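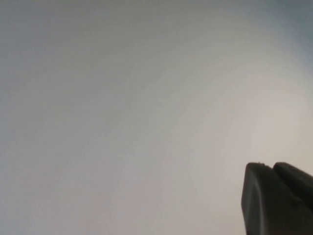 Bastberg 纸玩具开放日，跑了一趟，流水账

2024年11月

赶着写，车上用手机打的，错字先不管了。

开放日是 Kohlhase 办的，地点在 Bastberg 山脚下那排旧厂房。从车站坐 84 路，一路上坡，下车还要走一段。门口没有大牌子，只有一张打印的纸，上面一个箭头，差点走过头。八月那次说要办，后来推迟，拖到现在才开。票是网上登记的，我的号是 291，进门给一张手写的小卡片，挂脖子上，绳子有点扎。

先说整体印象：不大。两层，楼下是裁切和压痕，楼上是样品间和试做的桌子。楼下比较吵，讲解基本听不清，我站在后排，只听到“压痕深浅”“纹路方向”几个词。机器前面拉了线，不让靠近。看了一会儿压好的纸板一张一张出来，挺解压的。空气里全是纸板的味道，有点像刚拆开的搬家箱。

楼上才是我想看的。今年的主题是“纸板厨房”，项目名叫 Grurnska，名字怎么念我到走都没搞清楚，问了两个工作人员，念得还不一样。意思就是用纸板做一整套小孩过家家的厨房，柜子、烤箱、抽屉，能拆能折，坏了就回收。

样品间是白墙，很素，东西就直接摆在带格子的白色台面上。这样倒好，纸板那种浅棕色一放上去很显眼。

我看得最久的是一个小烤箱样子的柜子。

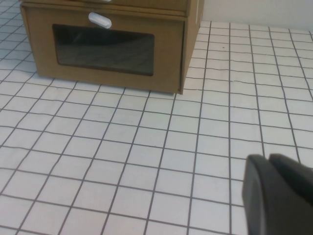
小烤箱柜，白色椭圆把手，下面是深色的窗

把手是这件东西的点睛之笔。横着装的，圆滚滚，像颗胶囊，塑料的，跟纸板放一起居然不突兀。上面一层抽屉也配了一个，跟下面的对齐。窗那块颜色很深，里面基本看不清，有一点反光，远看真像烤箱门。小朋友估计会趴上去看里面有没有蛋糕，我也想趴。

折角的地方有点软，圆圆的。我一开始觉得是做工不够利索，后来旁边一位带孩子来的家长说，角太硬反而怕磕到，想想也对。窗框四边留的纸板不一样宽，底下宽一些。问了讲解，说窗下留多一点，开关的时候不容易塌，大概是这个意思，她讲得快我记得乱。

价钱：整套厨房的标价牌写 739，单买柜子 432。比我想的贵。不过说是开放日有折扣，具体打几折要到楼下柜台问，我去的时候柜台排队，没排。

样品间转完就是试做区。规矩不少：进去之前要洗手，饮料不能带，美工刀只能在垫子上用，用完插回架子。小朋友要有大人陪着。材料可以领一份，多要就得付钱。我领了一份最简单的，折一个小抽屉。说明书是 Bavico 出的，图很清楚，字很小。折到第六步卡住，原来是把里外弄反了，拆了重来，纸板上就留了一道白印子，难看，算了。

几点折纸板的心得，现场听来的加自己摔的跟头：

压痕先用尺子背面过一遍再折，不要直接掰
窗口最好在摊平的时候开，立起来再割容易歪
插舌不要一次插到底，四边都对上了再一起压
胶少用，多了纸会起皱

另一边还有个更大的箱子，顶上敞开的，也摆在格子台面上。这个我觉得更接近家里能自己做的程度，就是快递箱那种纸板，正面开个方窗。 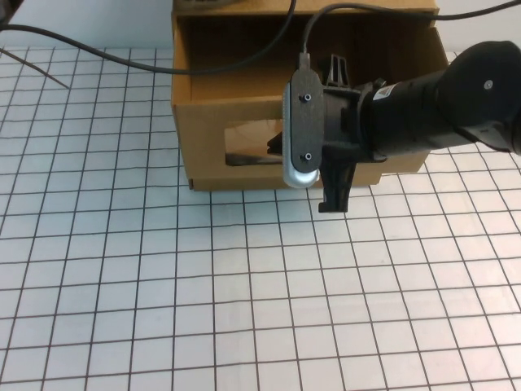

敞口大纸箱，正面左下开了一个方窗

窗开在偏左下的位置，不在正中间。里面有个面会反光，亮亮的。右边竖着一小片翻边，微微往外张。没有盖子，从上面能看到后面那层内壁，颜色比外面暗一点。讲真，这种半成品的样子比旁边包装好的成品更吸引我，一看就觉得回家也能试试。家里攒了一堆快递箱，正好有去处了。

台面上那些细格子线也挺好，我本来以为是为了好看，后来发现拿来比对齐很方便，柜子放正没放正一眼就知道。打算回去在餐桌上也铺一张带格子的桌布，拍照也干净。

吃的喝的：楼下有咖啡，自助投币，一般。面包中午之前就卖完了，要去的自己带。厕所在二楼楼梯后面，标识贴得很低，容易错过。寄存柜只有一排，大包塞不进去。

几条不满意的：讲解场次太少，错过一场就要等很久。楼梯窄，上下的人挤在一起，推婴儿车的很吃力。样品间没有坐的地方，老人家站累了只能靠墙。还有导览单只有一种语言，我靠猜的。

满意的也有：样品间的人不催，你蹲在那里看多久都行。试做区的剪刀很快，剪刀很快这一点我要专门表扬。出门的时候还可以拿一包边角料，大大小小的纸片，装在纸袋里，我拿了一袋，现在放在膝盖上，已经掉了一地碎屑，邻座在看我。

要去的话早点到，先上二楼再看楼下，跟大部队反着走。鞋穿舒服的。登记页面还能选下午场，上午场我出来时门口已经排到拐角了。

到站了，先写到这里，烤箱柜的尺寸我抄在小卡片背面，回家找到再补。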